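Tuesday, March 15, 2022
Sim bench, Jikach cell, mirror ball task

Third go at the grasp fault. Writing it all down this time so we stop arguing from memory.

Background for anyone reading this cold. The task is to pick up the mirror ball and put it in the tray. The policy runs off the wrist view only. It did fine with the matte ball, then we swapped the material for a full mirror and left everything else alone. In the overnight batch it closed early, above the ball, and then carried nothing to the tray and opened over it as if all was well. The log marks those runs as "success" if you only read the gripper state. That bothers me more than the misses do.

The Kovambridge people looked at the summary and said "lighting." I don't buy it. They say lighting every time. I turned the lights down, then up, then back to default, and the early close came back at all three settings.

Batch as run: 100 episodes, mirror material, default lights, start height 400 mm above the table. Failures: 60. Control batch with the matte ball, same seeds, had none that looked like this. It had a couple of ordinary slips at the edge of the tray, which we already know about and which I'm not chasing today.

What the wrist view gives at close range is the part I think everyone has skipped. I pulled a late-approach render and left it on the monitor while I ate lunch.

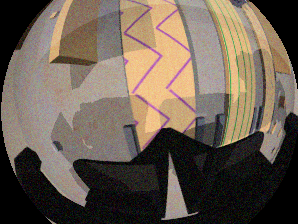
Wrist view, late approach, mirror material. Black shapes low on the ball look like our own gripper and arm in reflection.

Now look at it the way the grasp check does. The check was tuned on views where the ball is one plain color and the fingers are dark shapes coming in at the sides. With the mirror on, the ball takes up nearly all of the view and hardly any of it reads as ball. There's grey, there's tan, there's that peach band with the purple zigzags, and then a big dark mass with what could be fingers going out either side of a body. If I wanted to trick something into thinking the fingers were already around the object, I'd hand it that.

That's a guess so far. Tests I did to try and break it:

1. Hid the arm from reflections only, left it in the direct view. Reran the failed seeds. Early close went away in most of them, not in all.

2. Put the arm back and hid the striped bands. No change I could see. So the busy pattern is ugly but probably not the cause. I had money on the zigzags, so noted.

3. Dropped the noise to zero. No change. The grain is not our problem, whatever the Guo write-up claims. That write-up never used a reflective object, as far as I can find.

4. Episode 103 (extra, run by hand, outside the batch). Stepped it slowly and watched the close score. It starts climbing well before the fingers are anywhere near the ball, and it climbs as the dark shape in the reflection gets bigger. One episode. Don't quote it.

The seeds in test 1 that still failed are what keep me from signing off. Either there is a second cause or my "hide from reflections" switch doesn't hide every part. The finger pads are a separate mesh and I'm not sure they carry the flag. Check this before anyone writes it up as solved.

Zestent has offered their depth add-on as a fix. Maybe. Our simulated depth is perfect on mirrors, and a real sensor pointed at a mirror ball is anything but. We'd get a lovely number in sim and the same bad close on the bench. I'd want to see it fail honestly first.

Safety note, and this one is not optional. The same grasp check is what allows the fast move to the tray. If it says "held" when nothing is held, the arm goes to full speed on bad information. In sim that costs nothing. On the real cell it means a fast swing right after a failed pick, possibly with the ball rolling around loose in the work area. Fast move is locked out in the real config as of this morning – please leave it locked. If you need it for a demo, you don't need the demo.

Also changed the success rule. It now wants the ball's position in the tray at the end, and it ignores what the gripper thinks. Old results were scored the old way, so don't compare across today.

To do:
Check the reflection flag on the finger pads.
Rerun the leftover seeds from test 1.
Try a half-mirror material and see where the fault starts.
Rescore the last two batches with the new rule. Expect the numbers to drop.
Ask Kovambridge for the actual light settings they think are wrong.

Left the rerun going on the second machine. Don't close that window.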